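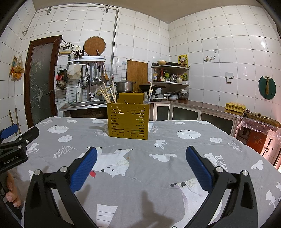
Philomena Aryee wants to know whether she can save her wooden spoons or whether, in her words, "it's the bin and a long think about what I've done". She has been putting them through the dishwasher for years. They have gone furry.

Home Kitchen Laundry Shed Garden Ask a Question Search

Reviving dry wooden spoons, chopsticks and spatulas

Philomena, you can almost certainly save them. Furry is fixable. Split is mostly terminal, and black in the middle of a split is compost, or kindling if you're in Clarbridge in July. Everything else responds to sandpaper, oil and being left alone overnight.

What you need

Fine sandpaper, 240 grit or thereabouts, plus something finer if you have it. Food-grade mineral oil, the sort sold for chopping boards. A clean rag you don't love, an old tea towel and a baking tray. I use a board oil called Sulteleo because Sirkex had it next to the till and I am weak, but a plain bottle from the chemist does the same job for less. Read the label and make sure it's meant for surfaces that touch food.

Please leave the olive oil in the pantry. It goes sticky, then it goes rancid, and then your porridge has a personality. I know your nan used it. Mine did too, and her salad servers smelled like the inside of a ute.

Step one: the cull

Tip the lot out on the table. Run a thumbnail along each piece. If it catches on a crack you can see into, retire it. Smell the bowl of each spoon while you're there. Garlic is normal and will probably outlive you. Mould is a reason to say goodbye.

Chopsticks get a separate test. Roll each one along the benchtop and watch the tip. A gentle wobble is character. A stick that lurches about like a shopping trolley has warped, and you can't sand a bend out of it, although it will hold up a tomato seedling perfectly well.

Painted or lacquered pieces sit this one out. The oil can't get past the finish and you'll only ruin the shine. If the lacquer is flaking, stop eating off it.

Step two: wash and raise the grain

Wash everything by hand in hot water with ordinary dish soap and rinse well. Don't soak it. For stubborn smells, make a paste from bicarb and water, rub it in, give it 15 minutes and rinse again.

The water will lift the loose fibres and the wood will feel worse than when you started. This is supposed to happen. Stand everything up in a jug or lay it on a rack somewhere airy, and leave it until the next day. I start on a Sunday after lunch, mostly to get out of the ironing.

Do not put the spoons in the oven to hurry them along. Homa Nikzad tried this with a set of six salad servers and now has several interesting wedges.

Step three: sand

Go with the grain, long strokes, light pressure. You're taking off fuzz, so resist the urge to reshape the thing. Wrap the paper around your thumb to get into the bowl of a spoon. For chopsticks, fold a small square of paper around the stick and pull it from the fat end to the thin one, turning as you go. Go easy on any grooves near the tip, which are there so your noodles stay put.

Stop when it feels like a spoon again. People who own power sanders will now be looking towards the shed. Sit down.

Wipe off the dust with a barely damp cloth and let the wood dry out completely, another hour or two in warm weather and considerably longer in a Tasmanian kitchen.

Step four: oil

Pour a little oil on the rag and rub it in all over, handle included. End grain drinks the most, so go back to the tips and the butt of the handle. The wood will darken at once and you'll feel very accomplished. Enjoy this part, it's the only glamorous bit.

Lay everything on the baking tray and leave it overnight. In the morning, buff off whatever is still sitting on the surface with the old tea towel. Give it 2 coats if the wood was badly dried out, with another overnight rest between them. If it still looks thirsty in patches, do those patches again.

Rags with mineral oil on them can go in the wash. If you've used linseed or tung oil instead, lay the rags out flat outside to dry before you chuck them, well away from anything flammable, as a scrunched-up one can heat up and catch fire by itself.

Keeping them that way

Wash by hand, wipe, and stand them somewhere with air moving through. A holder with holes in it beats a solid crock, where the ends sit in their own drips. If a crock is what you've got, tip it out and dry the bottom now and then. You may find a pea down there. I have found worse.

Oil again when the wood looks pale and chalky. That might be every month for the spoon you stir everything with and once a year for the salad tongs that come out at Christmas.

And the dishwasher? No. I've had 758 emails putting the case for the top rack on a gentle cycle, and the case is that people don't want to wash spoons. Neither do I. If you can't face it, buy silicone for weekdays and keep the wood for when you're feeling virtuous.

Trouble

Still fuzzy after oiling: you didn't raise the grain first, or you stopped sanding early. Wash, dry and sand lightly again. You don't have to strip anything.

Sticky a week later: too much oil left on, or you used the olive oil. Wash in hot soapy water, dry, and start again from the sandpaper with a contrite heart.

Turmeric stains: sunshine. Put the spoon on a windowsill for a few bright days and the yellow will fade. It may never leave entirely, and yellow spoons stir just as well.

Ekow Annan asked last time about beeswax. Yes, you can rub a board wax over the top once the oil has gone in. It feels lovely and adds a bit of water resistance, and it makes the shed smell nice.

Filed under Kitchen. Comments (56)

Recent in Kitchen
Getting the burnt bit off the good saucepan
Chopping boards: which side is up
Sharpening a vegie knife without losing your temper
Tea towels, and when to let go
Why your pantry has moths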